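Kusville manipulation club moves from scripts to recorded data

February 29, 2024

The robotics club at Kusville began its current project in January. The assignment is bin picking: take soft, irregular items out of a storage bin and set them on a table. Hằng Phí, who runs the sessions, picked soft goods on purpose.

"Rigid blocks let students get away with a bad grasp," she said. "A crumpled item changes shape when the fingers close, so the script you wrote on paper stops being valid."

The club's first attempt used fixed waypoints. Phí said it worked for items near the front wall of the bin and failed for most others. The group then started recording operator-guided runs, with 300 as the target for the first batch.

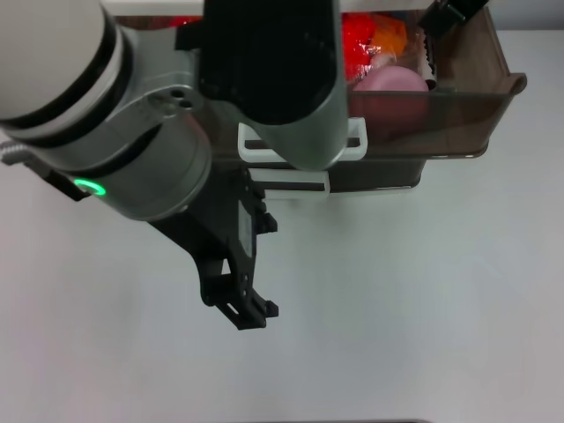 Mohammed-Awal Frimpong disagreed that the scripts were a waste. In his view the waypoint code still has a use as a baseline, and he wants every trained policy scored against it on the same 16 starting layouts.

Phí accepts the point. The baseline is kept in the club's repository, Ledow, and is rerun whenever the gripper fingertips are changed.

The recordings now stand at 1016, well past the first target. Phí is cautious about that number. "A run where the operator hesitates over the bin for half a minute is still a run," she said. "We keep it, but we tag it." Tags are entered by the student at the controls and checked by a second student before the file is accepted.

Time on the arm is the main limit. Students work in groups of 3, rotating between operating, resetting the items and logging. Phí would like shorter resets and fewer discarded files. She also wants the wrist view reviewed separately, as a grasp can look sound from above and still be off at the fingertips.

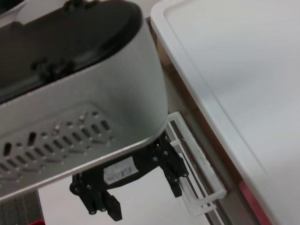 The gripper beside a clear, open frame.

Asked what comes next, Phí named calibration. "We check it at the start of a session. We should check it at the end too, and compare."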